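Call for participants: home trials, two-finger hand gripper build

The Urkumlow shared workshop is looking for people to record folding and pick-up trials at home with a hand-held gripper. The trials feed the control side of Celau, our tabletop arm build. You supply a desk, a shelf or table behind it, and your own clothes. We supply the gripper, charger and a spare set of finger pads. 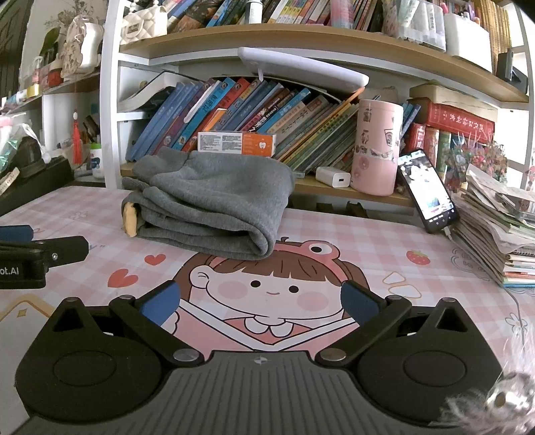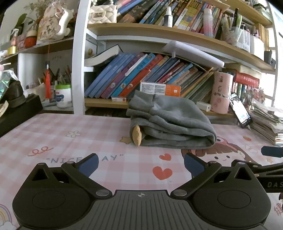 Desk setup, one folded gray garment, blue fingers open.

Joon-young Chae adds that people who have never soldered anything should still apply, and that the last group's cleanest recordings came from someone who had only ever used the workshop to fix a chair. Chae would also like at least two left-handed participants, as the current trigger was laid out for the right hand and the left-hand version is untested.

What you would do

Each participant completes 200 trials over the loan period. One trial is one fold, one unfold or one pick and place. Use soft items only: sweaters, sweatpants, towels, T-shirts. No zippers in the first batch; they catch on the pads.

Work at normal hand speed. Keep the wrist straight on approach and close the fingers fully before lifting. If the fabric slips, finish the motion and mark the trial as a slip. Do not delete it. Leave the desk and shelves as you normally keep them.

Check the pivot screws at the start of every session. They back out under load. Finger-tight plus a quarter turn with the supplied driver is correct. A gripper with play in the linkage gives us files we can't use.

Requirements

Age 18 or over
A desk or table with a clear working area at least 40 inches wide
Even lighting, no direct sun on the work surface
Able to attend one training session at the workshop, Bay 17
Willing to copy files to the supplied drive after each session

Pay is $248 on return of the gripper and a complete set of trials. Partial sets are paid by the trial. Parts worn in normal use are not charged.

Participants who want to stay on for the arm assembly in September can say so in the application. That work is unpaid and needs some experience with hand tools.

To apply, leave a note in the Celau box at the front desk with your name, your desk dimensions and which hand you use. Applications close Apr 9, 2018.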